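Section 5: Registering a Handset with the Nandetdale Door Entry System

November 1, 2012
By Orvokki Lappalainen, Resident Services

Print this page | E-mail this page

Each apartment in the Nidau and Cunha buildings may register handsets to receive calls from the street door panel. Registration is carried out by the resident at the Roner panel in the main lobby. Have the apartment number and the PIN from the move-in letter at hand before starting.

1. Switch on the handset and confirm that it can receive an ordinary call.
2. At the lobby panel, press MENU, then 2000. The display reads REGISTER.
3. Enter the apartment number, followed by the pound key. For apartment 101, press 1 0 1 #.
4. Enter the PIN. The panel sounds one long tone when the PIN is accepted.
5. Enter the telephone number of the handset, including the area code, and press the pound key.
6. Wait for the panel to place a test call. Answer it and press 9. The display reads STORED.

Note: If the test call is not answered within 300 seconds, the entry is discarded and the procedure must be repeated from step 2.

Caution: Do not give the PIN to visitors or delivery staff. A lost PIN must be reported to Resident Services in writing.

Handsets may be kept in a protective case. Cases that cover the microphone or the side buttons should be removed before the test call. 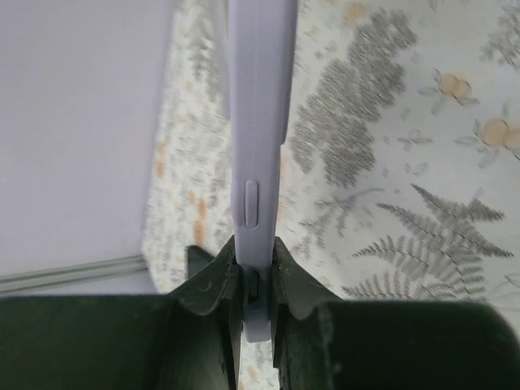

How is a registered handset replaced with a new one?

Register the new handset by following steps 1 to 6, then press MENU, 2001 at the panel and select the old number for removal. The old handset continues to receive door calls until it is removed.

Registrations are kept when the panel loses power. Entries for vacated apartments are cleared each April, and residents who have moved within the buildings must register again under the new apartment number.

Related items
Section 4: Using the Street Door Panel
Section 6: Temporary Codes for Guests
Section 7: Fault Tones and Display Messages
Nandetdale Parking Gate: Quick Guide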